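4.2 Grasp rules for rack handling

The rules in this section were drafted by Rey and Carré for the Kimia simulator and then adopted for the Daler benchmark. They cover the part of a task between first contact and release. A run that breaks any one of them is scored as a failure, even if the rack ends up where it should be.

Racks must be held by the outer sides only. Neither finger may enter an opening or press on the face of the grid, and both inner pads should meet the rack at a similar height. Figure 7 gives a view along the gripper during a hold. We ask for this view in every submission, as side views tend to hide uneven contact.

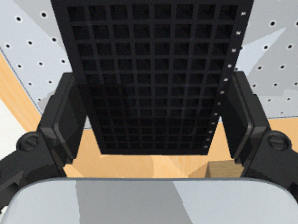
Figure 7. Simulated rack (eight columns, twelve rows) held upright between the two gripper fingers, with a small wooden block on the work surface.

Labels are treated separately. The marks along the right border of the rack are not readable at this rendering size, and a policy must not depend on them to work out which way round the rack is. Orientation is taken from the simulator state and logged at each step.

Other items on the work surface count as obstacles unless the task file names them. Contact with an obstacle is recorded but does not end the run — an earlier draft ended it at once, which left too few complete runs to compare. Each policy is tested over 1,000 runs with the Rakena settings left at their defaults. Teams that change the friction values must report both sets of results and state the change in the run header.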